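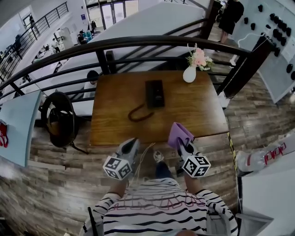

PART TWO: COLLECTING DEMONSTRATIONS

Chapter 14
Hand-held Gripper Kits: Selection and Appraisal

After studying this chapter, the reader should be able to:
- state what a hand-held gripper kit supplies and what the buyer must provide;
- explain the purpose of the marker cubes fitted to the grippers;
- judge a supplier's offer against the needs of a given task;
- draw up a short trial before a purchase is agreed.

14.1 Introduction

The preceding chapters dealt with teaching a robot by moving its arm directly or by steering it from a distance. Both methods require a robot to be present, and both tie the work to the place where the robot stands. A third method places the gripper in the hands of a person, who carries out the task while the movement is recorded. The robot is brought in later, when the recordings have been prepared for training.

The work may then be done wherever suitable furniture and objects are found. In the opening photograph the operator works at a square wooden table on an upper floor, beside a metal railing, with other people going about their business nearby. A gripper is held in each hand. The right one holds a folded lavender cloth just above the edge of the table, and a black-and-white marker cube can be seen on each of the two tools.

Kits for this kind of work are now sold or hired by a number of suppliers. Their offers differ more than the printed lists suggest, and a buyer who compares prices alone may find that two kits with similar names are intended for quite different uses. This chapter sets out a method of appraisal and applies it to the Nirnemeck two-hand kit, which is used as the running case.

14.2 What is on offer

The Nirnemeck kit is supplied in three forms: outright purchase, hire by the month, and a full service in which the supplier's own operators carry out the recording. The purchase form includes a pair of grippers, marker cubes, cables, a carrying case and the software needed to match the movement of the two hands. It does not include a computer, and training of operators is charged separately.

The service form is considered in Section 14.6 through the experience of the Ballville office, where 916 recordings of cloth handling were ordered and 51 were returned to the supplier for repeat work. The reasons for return were set down at the time by Nicanor Nieto, who managed the order, and his notes are reproduced in part. They show how much depends on the wording of the task sheet given to the operator.

14.3 Points of appraisal

Marker cubes allow a camera to find the position and angle of each gripper. The buyer should ask how the system behaves when a cube is turned away from the camera or covered by a sleeve, by the other hand or by the object being moved. Folding cloth is a demanding test in this respect, as the hands often cross.

Cables deserve equal attention. A wired gripper needs no battery, but the cable must be long enough for the full reach of the arm and must be kept clear of the feet. Weight should be judged at the end of a working session and by more than one operator. Tretov, whose comparison method is followed in this chapter, advises that the same 2 operators should test every kit under review.

Finally, the buyer should establish who owns the recordings and in what form they are delivered. Where work is carried out in a shared building, the agreement should also state how people who are not taking part are to be informed, and how long any recording that includes them may be kept.

Key terms: hand-held gripper; marker cube; task sheet; repeat work; delivery format.

Further reading: Garrido, Chapter 2, on the writing of task sheets.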